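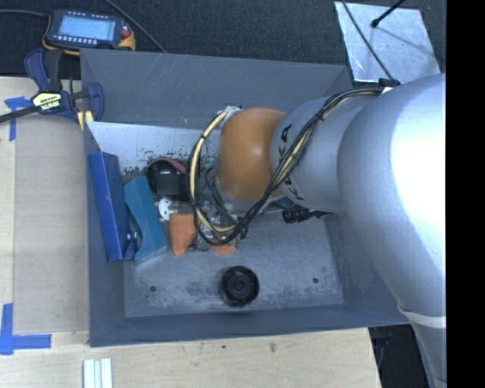

O braço robótico sobre a caixa de artigos misturados, na bancada de ensaio.

Separação de artigos: o que muda na nossa sala de preparação

Quem passou pelo armazém de Cáceres nas últimas semanas já reparou que há sempre gente parada junto à bancada do fundo, e percebe-se porquê! O projeto Pindis saiu finalmente do papel e temos um braço robótico a aprender a parte mais cansativa do nosso trabalho: tirar artigos diferentes, um a um, de uma caixa onde vem tudo misturado.

Para quem chegou há pouco à Jasgate, um bocadinho de contexto. As caixas de devoluções e de sobras chegam-nos sem ordem nenhuma (embalagens altas e estreitas, peças redondas, coisas miúdas que escorregam para os cantos) e alguém tem de se debruçar sobre elas, pegar em cada artigo, ler o código e pousá-lo no tabuleiro certo. É um gesto simples. Repetido durante um turno inteiro, dá cabo das costas e dos ombros, como qualquer colega da preparação vos dirá sem que seja preciso perguntar duas vezes.

A bancada ainda é provisória, com a caixa metálica presa por um grampo e marcas de fita azul no tampo de madeira. O comando manual fica por perto, com o seu botão vermelho, e toda a equipa recebeu formação para o usar. Gostamos muito desta fase, confesso. Uma colega sugeriu mudar a ordem de recolha, no dia seguinte experimentou-se, e a sugestão ficou. Há anos que não víamos uma ideia da sala passar tão depressa à prática.

A lista de artigos de ensaio tem 35 referências, escolhidas pela própria equipa de preparação, que fez questão de incluir as piores. As caixas altas encostadas à parede são um desafio (o braço tem de entrar na vertical sem tocar no rebordo), e as peças pequenas e transparentes continuam a dar luta. Já os artigos redondos e isolados no fundo saem com uma facilidade que dá gosto ver. Na última ronda fizeram-se 200 recolhas, e os 274 registos que juntámos até agora, entre recolhas, notas e sugestões, seguiram para a Sistent, que trata da programação connosco.

E as pessoas?

Foi a pergunta mais ouvida na reunião de arranque, e ainda bem. Os postos da preparação mantêm-se. O que muda é o dia de quem lá trabalha: menos horas curvado sobre as caixas, mais tempo no controlo de qualidade, na verificação de embalagens danificadas e na decisão sobre o que volta para a prateleira. Essas tarefas eram feitas à pressa no fim do turno e mereciam outra atenção há muito tempo.

Surge também uma função nova, a de operador de célula. Cabe-lhe preparar as caixas, acompanhar o braço, intervir quando um artigo fica preso e anotar o que correu mal. A formação decorre dentro do horário de trabalho e está aberta a toda a gente da preparação e da expedição, sem exigência de experiência anterior em programação. Os primeiros colegas a fazê-la chegaram desconfiados e agora discutem ângulos de aproximação à hora de almoço, o que nos deixa bastante contentes.

Há coisas por resolver, claro. O ritmo do braço continua abaixo do de uma pessoa experiente, sobretudo quando a caixa está cheia, e falta decidir como se organiza a passagem de turno com a célula a funcionar. O quadro branco ao lado da bancada serve para isso mesmo: escrevam lá dúvidas, queixas e ideias, com ou sem nome. São lidas todas as semanas e as respostas ficam afixadas no mesmo sítio.

Se os ensaios correrem bem, a célula passa para a linha de devoluções em dezembro, com uma meta inicial de 100 caixas por semana. Até lá, quem quiser ver o braço a trabalhar pode aparecer durante a pausa da manhã. As inscrições para o próximo grupo de formação fazem-se na folha afixada à entrada da sala de preparação.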